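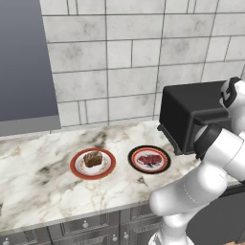 Haltura is a grout and tile sealer for people who cook with turmeric and have opinions about it. It comes in one bottle, goes on with one rag, and smells faintly of a school art room until the following morning. We tested it mostly on walls like the gray rectangular tile behind the toaster oven, where splashes go to retire. It also works on marble, provided you accept that marble came with its own stains and calls them veining.

One bottle covers 9 square yards of wall, or a lot less if you pour the way my brother-in-law does. Apply to clean tile, leave it 5 minutes, wipe off the extra. Do not leave it for an hour and then write to us - we have read that letter. 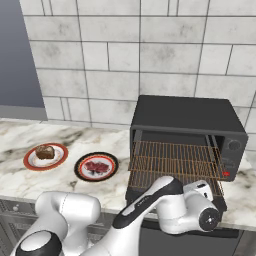 White marbled wall tile in a staggered layout, with thin dark grout lines.

Item no. 1409, Haltura Clear, matte
Item no. 628, Haltura Clear, satin (slightly shinier, same arguments)
Maker: Ullus
Use on: ceramic, porcelain, marble, cement grout
Not for: wood, glass, anything you plan to paint

Pairs well with Valen grout brush, sold separately, which has stiff bristles and a handle too short for everyone. The old Kamolrat formula was dropped in January. Leftover bottles are still good, but please don't mix the two.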